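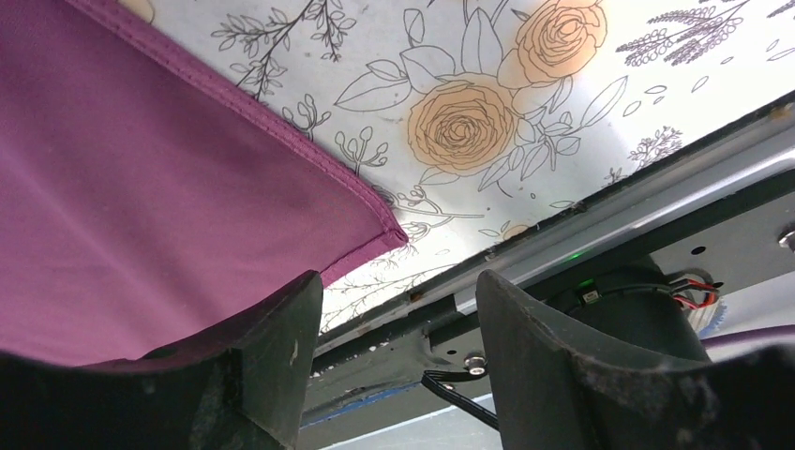 Slide 1: plum napkin, rose-print cloth.

Folding for the Table -- speaker notes
6 min read
Filed under: Talks & Workshops, Table Setting
Search this site... Go

Hello everyone, and thanks to Tamara Bălan for squeezing me in before lunch (I'll try not to make you hungrier). I want to talk about napkins -- cloth ones, the sort that live in a drawer until October and then come out creased to bits.

Start with the table. I love a busy tablecloth, all line-drawn leaves and big orange roses, and the mistake I made for years was putting a patterned napkin on top. Go plain and go strong! A deep magenta or plum holds its own against all those little sprigs. Pause here, pass the Ramance swatches round.

Then hems. Pick up your napkin and find the stitching with your thumb before you fold anything. When I helped at the Tullico supper we laid 72 places, and every wonky fold I had to redo began with someone ignoring the hem.
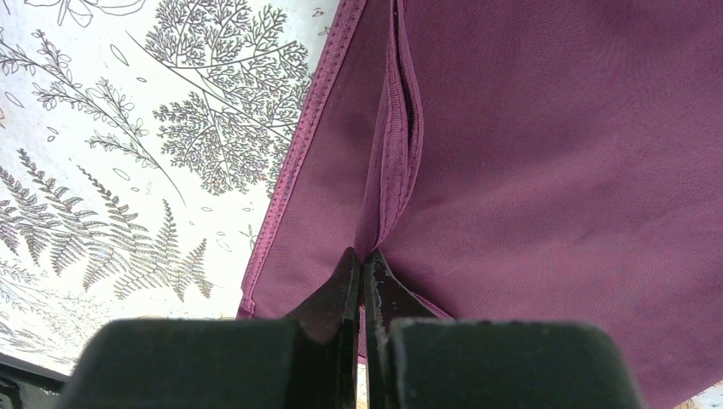 Do I need to iron them first?
Only if the creases bother you. I iron for a flat fold and skip it for a roll.

Now the pinch. Take the cloth between finger and thumb and let the rest fan out above it, with the folds running up and away from the point. It feels fussy for the first few goes and then your hands just get on with it. Get the room to try it, and don't rush them (I always rush them).

Keep hold of that gathered point while you tidy the rest with your other hand. If a fold goes flat, leave it alone for now.

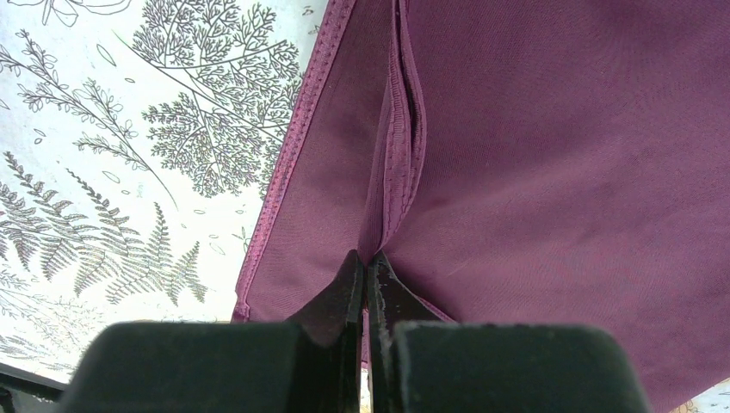
Rolling, draping and the fork

My favourite finish is a lazy one. Roll one side up into a nice fat bundle, hems together, and let the other side spill across the cloth in soft folds. Satiny fabric is lovely for this, though it does slither about -- lay it down once and stop fiddling.

The fork goes on last, at a slant across the napkin. A shimmery one looks gorgeous on plum. Mention the Flimow handout by the door, then questions for up to 7 minutes. 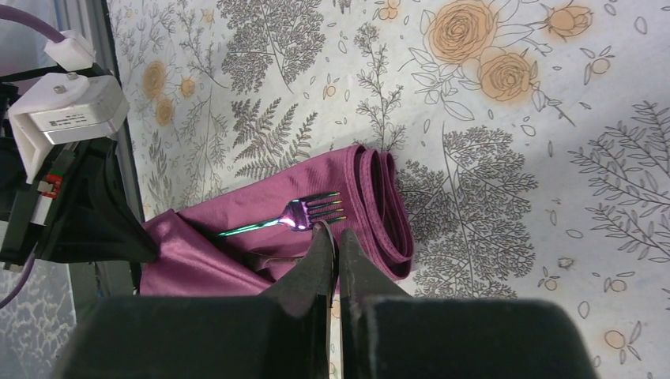 Last slide: iridescent fork on a magenta napkin, tines to the upper right.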